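The Kostdale cruise terminal opened its new berth to travel agents in May. The tour began at the check-in hall, which has 15 counters and a separate lane for group bookings. Noman Kiani of the port office led the visit.

Tanoli, the operator with the first charter, plans two sailings a month to Pesita. Its ship has 200 cabins. Cabin inspections ran until midafternoon.
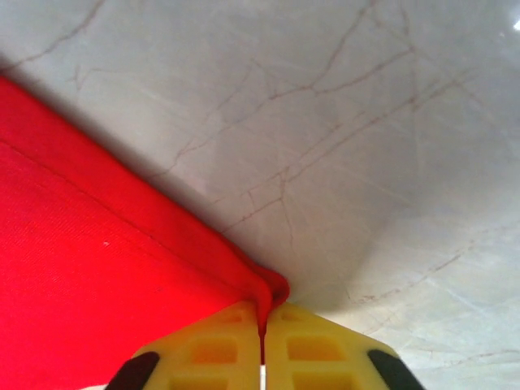
Where do group passengers check in?

Groups use the separate lane in the main hall and board by the same gangway as other passengers. Nusrat Sandhu handles the lists for Tanoli.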